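Renine Issues Software Correction for Zeman Indoor Mobile Robot

Breda, March. Renine has released a mandatory software update for the Zeman indoor mobile robot after a fault was found in its handling of stair landings. Units running release 15 may classify an open railing as a continuous wall and fail to mark the drop behind it. No injuries have been reported.

The fault was identified during regression testing in Ilness, the company's simulation package. In 2 of 98 runs on an upper-floor layout, the robot planned a path that crossed the landing edge. Both runs began with the robot facing the railing across open floor. The layout includes wood flooring, white walls with baseboards, an open door to a corridor and dark metal railings with horizontal bars.

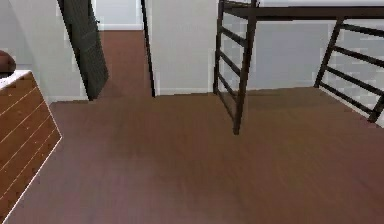 Cause of the fault

Release 15 introduced a filter that merges closely spaced horizontal edges into a single surface. When applied to railing bars, the filter closed the gaps between them and suppressed the floor check on the far side. The downward cliff sensor was not affected, but at full travel speed its stopping distance exceeds the margin left by the planner.

"The filter was validated on shelving and radiators. Railings were missing from the test set, and that was our error," said Conall Dolan, head of product safety at Renine. "They are now a required case for every release."

Action required

Owners should install release 18 before operating the robot on any floor with a stairwell or landing. Until then, the robot should be confined to rooms with closed doors or set to low speed. The update installs from the charging dock and requires a restart. Stored maps made under release 15 must be deleted and recorded again.

Service partners can obtain the technical bulletin from Renine customer support.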